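I picked this topic for my community sport unit mostly because I play in the bottom grade at the Dostham indoor centre and I was already there three nights a week (ask my mum). The question was pretty simple: when a local club runs a charity drive through the season, does it bring people in and keep them, or does everyone just chuck a tin in a box and go home?

The club I followed is Sarnden Netball and Basketball, which shares the courts at Dostham with a heap of other groups. Their drive is called the Guerra Round, after the family who started it, and it collects sports shoes and uniforms for kids whose parents can't cover the gear. I love this idea! Fees get talked about a lot, but a decent pair of court shoes can cost more than a junior rego. 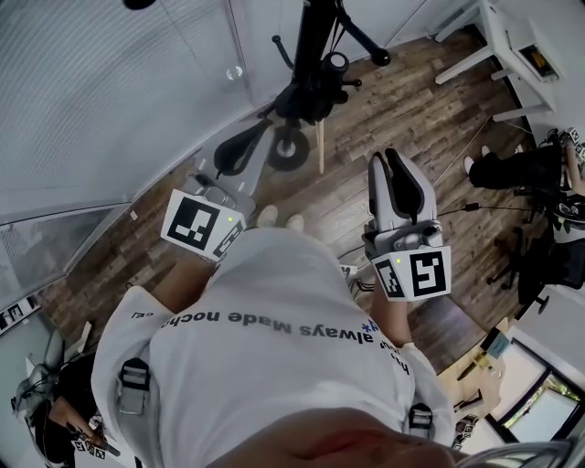
**Dostham, 8/13/20**

I've finished typing up the sign-in sheets, so now I can put some numbers down. Over the drive, 883 items came in. The club's target was 900, which was printed on every poster, and I reckon being that close hurt more than missing it by a mile would have. Hussam Twal, the drive coordinator, was pretty relaxed about it. He told me the posters were done before anyone had talked to the junior teams, so the target was a guess with a nice font.

Shoes were the biggest group by a long way, then shorts, then singlets. Socks had to be new and in the packet, and I wish that had been on the poster too, because sorting night would have gone a lot quicker.

## How I collected the information

I used the drop-off book at the front desk, a short paper survey and interviews. I handed the survey out at the end of junior training in July and got 20 back, mostly from parents standing near the door with the car keys already out. It had five questions. The last one ("What would make you help next year?") was the only one where people wrote full sentences, and some went right over onto the back of the page.

The interviews were harder than I expected. I'm fine at chatting, but I kept agreeing with people instead of asking the next thing, and when I played the recordings back I could hear myself saying "yeah, totally" over the top of the good bits. My teacher suggested leaving a gap after each answer, so I did that for the second lot and they're much better.

One thing I'd change is the drop-off book. It has a column for the team name, but plenty of people wrote their own name or a squiggle, so I couldn't match those to a grade. I've put them under "unknown" in the table at the back. 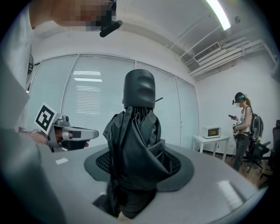 ## What I found out

Most of the gear came from families who were already in the club. That sounds obvious, but the committee had been hoping for more from the wider neighbourhood, and they'd put a box at Zoltel (the café next to the chemist) to catch people walking past. The Zoltel box did bring in some really good runners, just not many.

The under-12s were the stars. Their coach turned it into a contest between the two sides and the kids went feral for it, raiding cousins' wardrobes and everything. The senior grades gave less, although a few of the older players turned up to sort and stayed until lock-up, and my survey didn't have anywhere to record that. I only know because I was there folding singlets beside them.

On whether the drive keeps people in the club, I can't say yet. You'd need next season's registrations, and those don't open until after this report is due. Several parents did say they'd met other families through it, and two who'd never helped before have put their names down for the canteen roster.

## Suggestions for the club

- Put the sock rule on the poster.
- Add a tick box for grade in the drop-off book.
- Let the under-12s coach run the contest for every junior team.
- Move the café box closer to the counter, where people wait for their coffee.

I've emailed these to Hussam and he's taking the first two to the next meeting.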